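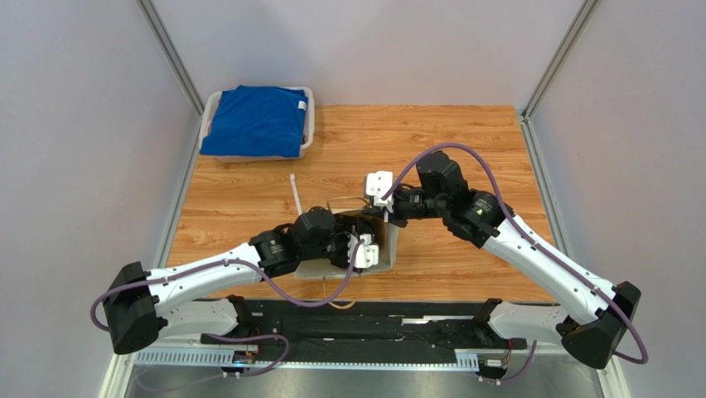 Perihan Ekinci wrote that the edge had rolled again, in the same place, an inch forward of the heel, and that she had cut nothing harder than a carrot. She wanted the knife looked at and she did not want it merely sharpened. It had been merely sharpened twice.

Teodoro Zavala read the note standing up, with the knife still in its cardboard sleeve. The knife was a Batosance, number 551, a chef's pattern in plain high-carbon steel. He had ground it himself at the Demirtaş shop in Codetby. His mark was on the spine under the maker's mark, where the grinder's mark always went. Both earlier repairs were entered on the back of the warranty card in his own handwriting: "rolled edge, reset at 12." Then, four months later, "rolled edge, reset at 12, advised customer re: board."

He remembered advising her about the board. He had told her that glass and stone would turn any edge. She had answered that her board was maple and had been her mother's, and he had written "advised customer" anyway.

He opened a new sheet and dated it Mon 2 January.

The first test was visual. He held the edge up toward the lamp and turned it slowly. A sharp edge gives back no light. This one was dark from the tip to well past the middle, then showed a bright thread as long as his thumbnail, then went dark again to the heel. There were no chips. A chip means the steel was too hard for the work or the edge too thin. A roll means the steel bent and stayed bent.

The second test was the brass rod. He laid the blade on the rod at the sharpening angle and leaned on it until the edge flexed. Good steel deflects over the rod and comes back. He started at the tip. It came back. He moved down in half-inch steps and it came back each time, until he reached the bright section, where the edge went over and stayed over. He did it again from the heel forward and got the same result from the other side. He marked the limits on the blade with a felt pen. The lines were an inch and a quarter apart.

He wrote: "Local. Not general."

A general fault would have been easier. If the whole blade was soft, the furnace was low or the quench was slow, and every knife from that load would be suspect. The load was 122. He pulled its card from the drawer. Nothing on it was out of order. The soak was on time, the oil was at temperature, and both tempering cycles ran their full two hours. Eleven other knives had come out of that load and none of them had been sent back.

A local fault had fewer causes, and he listed them.

One, a burned edge from grinding. Thin steel on a worn belt heats faster than the hand can feel, and the temper goes in a second or two. But a burn of that kind is shallow. Two sharpenings should have taken it off, and he had gone deep on the second one.

Two, a flaw in the bar. Possible. He had seen it once in nine years.

Three, heat applied to the blade after tempering, by somebody, on purpose.

He put the pen down and got the files. They were the graded kind, six in a roll, each one made to a known hardness. A file harder than the steel bites and a softer one skates. At the tip, the fourth file skated and the fifth bit. At the mark it was the third file that bit. He tried it on the spine directly above and the third file bit there too. He turned the blade over. It was the same on the other face.

So the soft area ran the full height of the blade, edge to spine, like a stripe. No belt does that, and no cook does either.

He cleaned the blade with acetone and wiped on a weak etch, using a cotton swab. After a minute he rinsed it and dried it. Most of the steel had turned an even gray. The stripe had turned darker, wide at the spine and narrower toward the edge, with a soft border all the way around.

A torch, then. Held to the spine and moved in a small circle.

He knew the reason for it before he went to the bench book, but he went to the bench book. The entry was from August. Demirtaş had taken a stand at the Pistis fair that year and the shop had been short of stock for it. He found the page by the oil stain on its corner.

"551. Slight warp at heel after 2nd temper. Corrected w/ local heat, 3-point jig. Straight. OK."

The "OK" was underlined.

He read the lines several times. The approved way to take out a warp after tempering was to clamp the blade against it, shimmed a little past straight, and run a third cycle in the furnace. It took most of an afternoon and it worked. The other way was to warm the spine with a torch until it would move, push it straight, and watch the colors. If you stopped at straw, nothing was lost. If you stopped at blue, something was. It took five minutes. The entry did not say what color he had stopped at.

He tried to recall the color and could not. He recalled that the shop had been hot and that the van was being loaded.

There was no repair. The blade could be annealed, hardened and tempered again, but it was finished to thickness and would probably warp worse than the first time. He could reset the edge once more at a wider angle, and it might hold for half a year. The card had room for one more line.

He took a blank from the rack, the same pattern, load tested the previous week, and wrote 551 on its tag, then crossed that out. Two knives should not carry one number. He left the tag open.

The letter took longer than the tests. The shop had a printed form for replacements with a box for cause, and the usual entries were "customer use" and "material." He filled in the name and the pattern and stopped at the box. It was a small box. He turned the form over and used the back.

"Ms. Ekinci," he wrote. "The blade is soft across its full height from one inch to two and a quarter inches ahead of the heel. I overheated it there while straightening it, before it was sold. It is not the result of anything you did. Sharpening could not have fixed it and I should have tested it the first time. A new knife will go out when it is ground. The edge will be 11 degrees per side unless you prefer 12. Your board is fine."

He signed it and copied it by hand into the bench book, under the August entry. After that he wrapped the old blade in paper, wrote "keep, for training" on it, and put his initials beside the words.

The torch hung on its hook over the jig. He closed the valve on the bottle, took the torch down, and carried it to the cabinet where the brazing tools were kept. Then he changed the belt on the grinder and started on the blank.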